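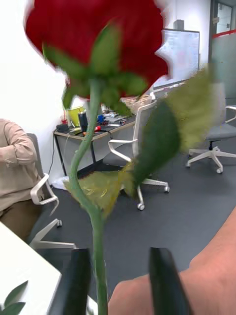
Red rose, full stem, both leaves still on.

September 23, 2025. Flower bench.

Finally got to the flowers today! I've been putting this off since the Tustport carton came in, mostly because I opened it once, saw how everything had hooked into everything else, and closed it again. Anyway, the job is to get the roses and the hydrangeas sorted, work out which stems are good enough for the Prurka window, and write down what I'd want to know next time.

First thing, for anyone who picks this up after me: the roses are the easy ones. The head is big and heavy but the stem has enough stiffness to carry it, and if you take hold low down, well under the leaves, the whole thing behaves. It does get a bit of an S-curve in the upper part, and I like that, so please don't straighten them. I straightened two from the last lot and they looked like lollipops. The sepals want fluffing out with a fingertip so they curl down and away from the bloom (they get pressed flat in the carton and then the rose looks as if it's wearing a collar).

Bend tests: I took one stem to 30 degrees and let go, and it came most of the way back. Didn't push further. The Porko stems we had before would have kinked by then, so I'm calling this an improvement.

Hydrangeas next, and these are the fussy ones. The little stalks under the head spread out and catch on anything with a hole in it, and our baskets are, well, mostly holes. I laid one in flat with the leaf pointing away from the slots and it came out again without a fight. Head first into the corner is asking for trouble. The big serrated leaf also likes to fold under if you set the flower down in a hurry, and then you get a crease across the middle that needs steam. 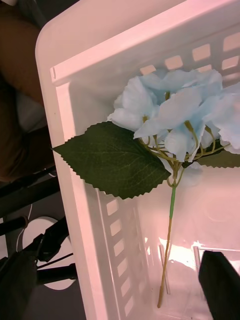
Wouldn't it be easier to stand the hydrangeas upright in a tall bucket and skip the baskets altogether, Grabner wrote back when I sent over my notes at lunch. Fair question, and I did try it once with the old batch. The heads are so wide that they shove each other up and out, and the ones in the middle get squashed on one side. Could work with three to a bucket, maybe. I've put it on the list, but I'm not buying buckets this month.

Then the leaf problem. The leaf sprigs are only pushed onto the stems, with no glue that I can find, and they slide off if you so much as look at them. I ended the morning with a fair number of loose sprigs and no idea which flower each one came from. Matching by shape gets you partway: the big zigzag-edged leaves go with the hydrangeas, the smaller oval ones in pairs I'm treating as rose. Matching by color is hopeless, the greens are all over the place.

I tried pairing red and blue together on the table to see how the mix will look for Prurka. My verdict is that the blue needs to sit forward and the red needs to peek out from behind it. The other way around, the rose takes over and the hydrangea just looks like stuffing.

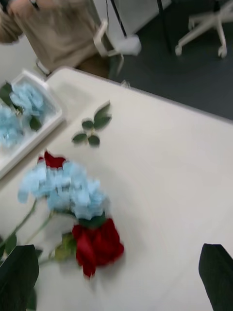
Blue in front, red behind. Spare sprig beside them, blue florets heaped in the tray.

I'd like to go a shade darker on the blue, but that's what Tustport sends and I'm not reordering over it. Under the warm bulbs it's fine, in daylight it goes a little chalky.

For the window itself I'm planning on 16 stems, with the long ones left long. I cut one down by 9 cm to see, and I was sorry right away, because the wire end is sharp and now needs tape. Note to self: tape BEFORE cutting, and use the good snips.

After that I went back to laying things out loose on the table so I could see what goes with what. 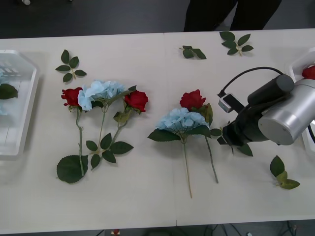 It takes up a lot more space than I'd planned for, but I can't think of a better way to do the matching, and at least everything can be seen at once. Stems all running the same way would help. I keep meaning to do that and then I put the next one down crooked.

Still to do:
push the sprigs back on, with a dab of hot glue this time (test on one first!)
steam the creased hydrangea leaf
tape the cut wire
ask Tustport if they sell the leaves separately
find the lid for the second bin

Glue sticks are in drawer 8, under the ribbon. I'll start on the sprigs tomorrow morning.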